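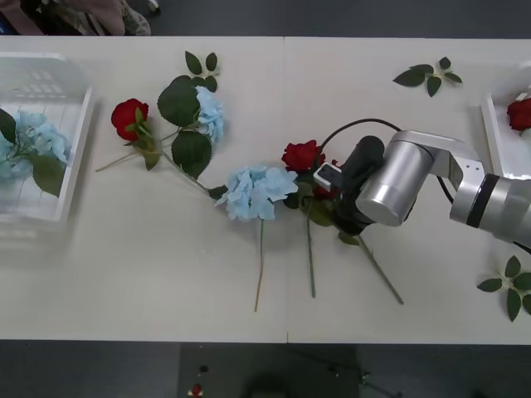

Sallgate, setembro

Olá, e obrigada por abrir este LEIA-ME! Reunimos nesta pasta o plano de compras da bancada Bindlow, que separa rosas e hidrângeas artificiais - e vai crescer, se o orçamento deixar. O Garba Edet pede até 18 hastes novas, porque as pétalas sofrem com as garras.

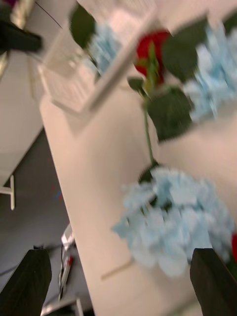

Faltam ainda 4 pares de dedos de reserva e cabos (436 euros no total, portes incluídos). A Sultum segura o preço por 30 dias. Dúvidas sobre a folha de custos - com a Niloufar Asadi, segunda de manhã.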